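4.2 Evaluación del kit Zalby en tareas domésticas

El kit Zalby se ofrece como un par de pinzas manuales con cámara, acompañado de un programa de sincronización y un servicio de revisión de datos. Lo comparamos con el sistema Jurach en viviendas habitadas, con 7 operadores y 235 demostraciones por kit. La preparación de cada sesión siguió el protocolo de Arain y Tripathi.
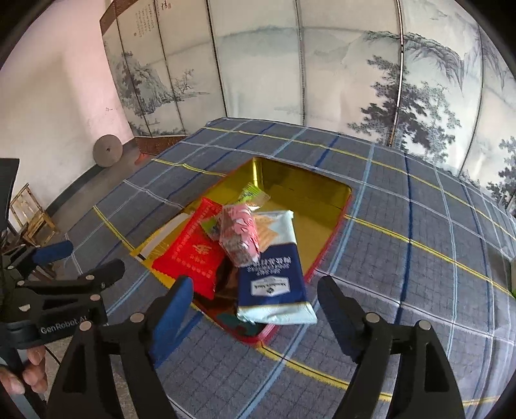

Figura 3. Pinzas manuales ante una bandeja con dulces y galletas envasados.

El precio del kit incluye la revisión de 100 demostraciones; las restantes se facturan aparte. En la tarea de bandeja, los envoltorios flexibles concentraron la mayoría de los agarres repetidos. Un paquete alargado como el de galletas de la figura 3 admite varios puntos de contacto, mientras que una bolsa transparente de caramelos se deforma al cerrar las mordazas. Los operadores valoraron mejor las almohadillas de goma que las puntas rígidas de Jurach, aunque señalaron fatiga en la muñeca al final de las sesiones largas. El manual no indica cada cuánto conviene sustituirlas.

Contacto: Khurram Arain, Laboratorio Niazi | © Laboratorio Niazi | Volver arriba
Este sitio utiliza cookies. Aceptar
Compartido 7 veces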